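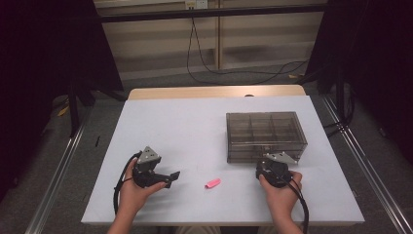
PLUSHOLM, February

I've been grinning since breakfast, so forgive me if this runs on a bit. The shortlist for the Vevico Prize for short fantasy fiction is out today, and I get to be the one to tell you!

We had 667 stories this year (last year it was 270, and I thought that was a lot of reading). Our judges got them down to a longlist of 67, argued for most of a weekend, and came back with six. Two are by writers who have never been published before, and one is a ghost story set entirely inside a lighthouse kitchen, which I have now read four times.
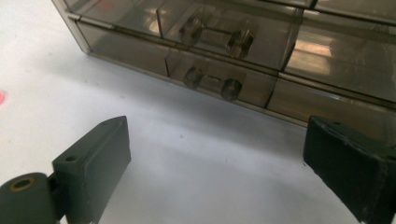

All six will be printed in an anthology from Hosska Press, out in the spring, with a cover we're still fighting over in the nicest way. The winner will be announced at the Gashi Theater here in Plusholm. Doors open at 6 p.m., the readings start when everyone has a drink, and there will be a signing table afterward.

Tickets are free but you do need to book one, and last year they went fast. Reviewers and bloggers who'd like an early copy of the anthology can write to the prize office and I'll get one out to you. 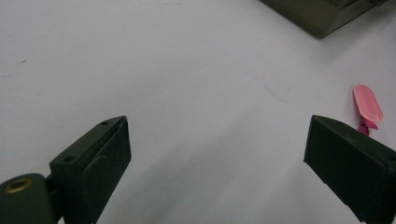 White tabletop with the two dark green fingers of a hand-held gripper.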